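Search this site
Enter keyword
Go

Print this page | E-mail this page

Household Advice: Buying and Keeping Packet Snacks
25 August 2025
Issued by the Pletmont Consumer Advice Service

Wafers, crisps and similar snacks are among the items most often thrown away stale or crushed. Residents are asked to note the following advice, which was revised in June after enquiries at the Banel Road office.

Before shopping
Check the cupboard and write down what is already open. Leave snack packets until the end of the visit, after tins, bottles and fresh produce.

At the shelf
Take each packet in both hands and look at the front and back before deciding. Read the date, the net weight and the list of ingredients. Where two sizes are offered, compare the price per 100 g on the shelf label; the larger packet is not always the cheaper. Inspect the top and bottom seals, and return any packet that has a split or feels flat beside others of its kind.

In the trolley
Tins and jars should stand at the far end, with light packets kept together and nothing heavy placed on them. Foil packets may be laid flat.
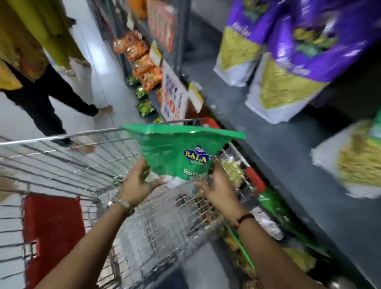

A packet of Bala wafers held over the trolley.

At home
Store unopened packets in a dry cupboard away from the cooker. Once a packet is open, press out the air, fold the top over twice and fasten it with a clip, or move the contents to a tin with a close-fitting lid. Finish within 5 days. Do not mix the remains of an old packet with a new one.

Leaflet 140, "The Dry Cupboard", may be collected from the Steretti Street library during opening hours. Please quote reference 3566 when writing to the Service.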